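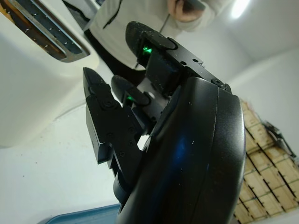

Lab diary: teleoperation

June, 7:40 p.m.

Toaster task, second session on the Bae rig. The target from Canness is 2,000 usable demonstrations of the full sequence: slice from tray to slot, lever down, lever up, slice back to tray. We are a long way off.

I drove the arms for most of the afternoon. The right hand is fine. The left has a lag between my fingers and its fingers that I can work around on big moves and can't on the lever, which is small and wants a straight push from above. I overshot it over and over and pressed on the table with the knuckles. Discarded those takes.

Changed two things after the break. Lowered the hand speed in Plakeo, and moved the start pose for the left hand closer to the lever side. Less travel, fewer corrections. The next 14 takes were all keepers, the best run so far.

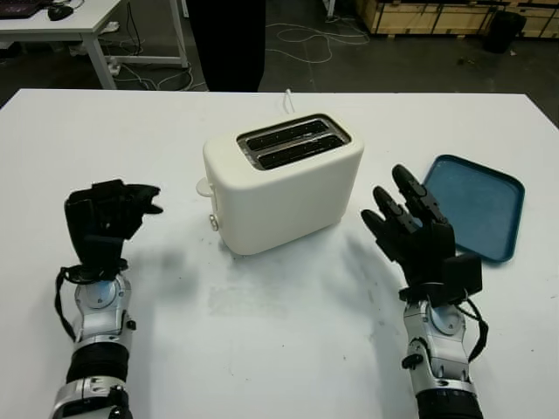
Why not just program the lever push?
A fixed path works until the toaster shifts a little, and it shifts every time the lever goes down. The demonstrations are supposed to cover that, so between takes I slide it or turn it slightly.

Other notes. The tray angle matters more than I thought. With the long edge square to me, the thumb hits the rim on the way in. On the diagonal it clears. I will keep it diagonal but vary how much.

My own wrists are sore. Two hours in the gloves is the limit — after that I get sloppy and the data shows it as a wobble just before contact. Sotdale caps its drivers at 2 hours and I should have copied that from the start.
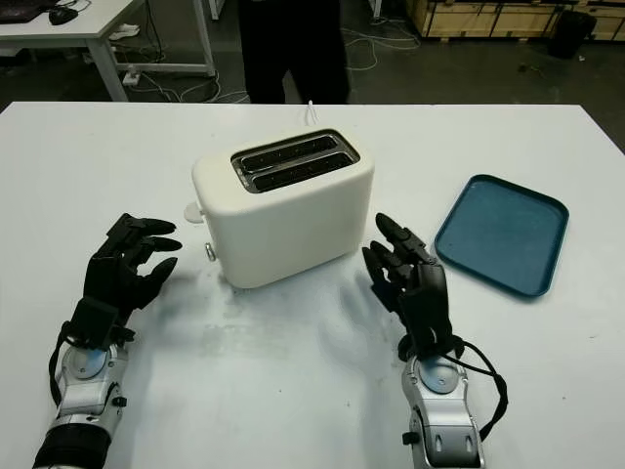 Hands, toaster and empty tray on the table.

Tomorrow: recalibrate the left glove before anything else, then lever only, no bread. Ask Canness if partial sequences count toward the 2,000. Back up the disk before leaving — forgot last night.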